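Escorredor dentro da cuba e lava-louça embutida ao lado: como organizar a rotina de uma copa compartilhada?

Publicado por Kazue Uchida
Comunidade de Ajuda Drernville – Copas e Cozinhas

Prezados, solicito orientação quanto à copa do segundo andar do nosso edifício. A lava-louça fica sob a bancada, à direita da pia, e o escorredor permanece dentro da cuba de inox. Os usuários enxaguam os pratos, deixam-nos no escorredor e, com frequência, ninguém os transfere para a máquina. Quando a porta está aberta, a passagem fica reduzida. Pergunto se convém manter o escorredor na cuba e em que posição os pratos devem ser colocados na grade.
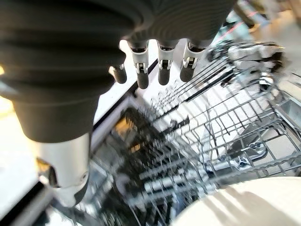
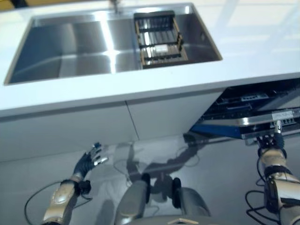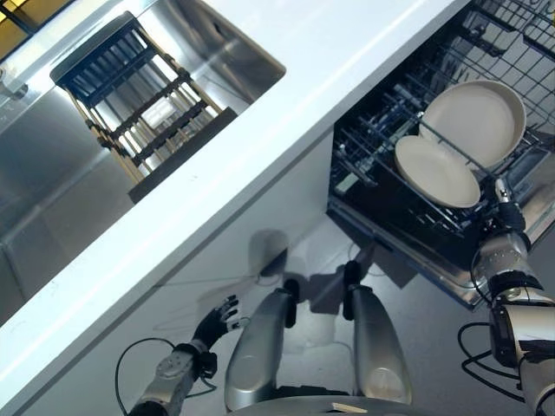
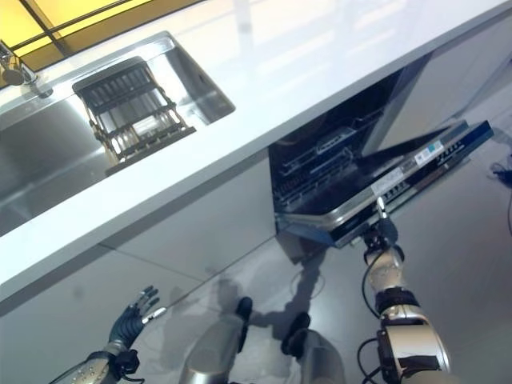
A copa atende 15 pessoas e a bancada, infelizmente, não pode ser alterada antes de setembro. Agradeço desde já.

Caroline Barasa
Prezada Kazue, o escorredor pode permanecer na cuba, desde que encostado a uma das paredes laterais e sem cobrir o ralo. Reserve-o para o que não vai à máquina: tábuas, facas, peças de madeira. Os pratos devem seguir diretamente para a grade, em pé, um por vão, com a face voltada para o braço aspersor – a orientação varia conforme o modelo, portanto consulte o manual. Pratos de tamanhos diferentes não devem ficar encostados um no outro. Quanto à passagem, recomenda-se recolher a grade e fechar a porta logo após cada carga.

Massawe
Na nossa unidade retiramos o escorredor e compramos um tapete de secagem. Custou aproximadamente 800 e resolveu.

Moltden
Concordo com a primeira resposta. Acrescento que é necessário raspar os restos de comida antes e limpar o filtro a cada 7 dias. Aqui afixamos um aviso na parede com o horário em que a máquina é ligada, às 17h, e o nome do responsável da semana. O escorredor deve ser esvaziado no mesmo horário.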